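Ludar Open Day

The Ludar Open Day is a yearly public demonstration of hand-held gripper work, run by the Ludar workshop together with the firm Jarnoletti. First held Friday, December 17, 2021. It was started by Ekaette Ogunleye and Ruben Hoekstra, with 21 visitors the first time – mostly neighbors and a few students. Later editions moved to March.

Format is simple. A short talk, then the demos, then visitors try a gripper themselves. Sessions are kept to 11 people. Gyu-bin Song gave the opening talk at the first two editions; no recording of either is known. Entry is free but has to be booked ahead.
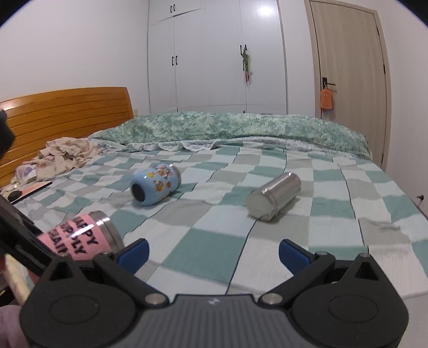 Demonstrations at the open day use everyday household things and no special test parts. Drinkware is the usual choice, as round items tend to roll and are awkward to grip lying down. A typical layout is a checked bed sheet with a light blue tumbler with cartoon stickers, a plain silver metal bottle and a pink cup all on their sides, and a gripper with blue pads at the tips of its arms. Soft surfaces were Hoekstra's idea, tables came first.

Reception was mixed at the start. Chukwuemeka Onyeka, writing in the Srisuk newsletter, liked the hands-on part but found the talk to long. It was cut the next year. A smaller version, called Stirkik, is held for schools – same format, no talk at all, and vistors stay for 2 hours.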